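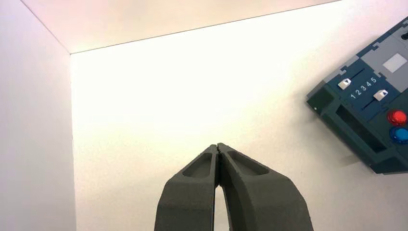 1. Why we picked a white booth

Our class project this term was called Birnon, and the whole thing started with one question: how plain can you make a work space before it gets boring? Very plain, and we loved it! White walls, white floor, bright warm light. The funny part is how much color shows up anyway. The back wall picks up a soft peach tint, and the side wall goes a cooler gray.

We spent $506 on panels and lights (the budget was $1299, so we were pretty proud of that), and building took nine afternoons.

2. The task board

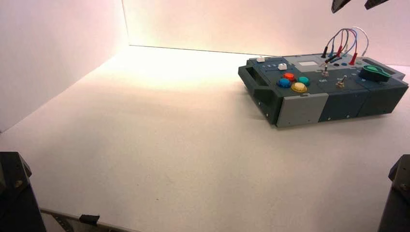
Gediminas Strazds

I got to write this section, and I'm so glad, since the board is my favorite thing in the project. It's a long, low box in dark slate plastic with a carrying handle on the left end. Big round arcade-style buttons in red-orange, blue, green and cream, all in one cluster – they really pop in a white room! Behind them are two little white push buttons, and farther along the top come the metal toggle switches and a small display window.

My one complaint is the lettering. "OFF" reads fine, but the other markings are tiny, and I want bigger labels for the August version. Ojārs wants a second handle.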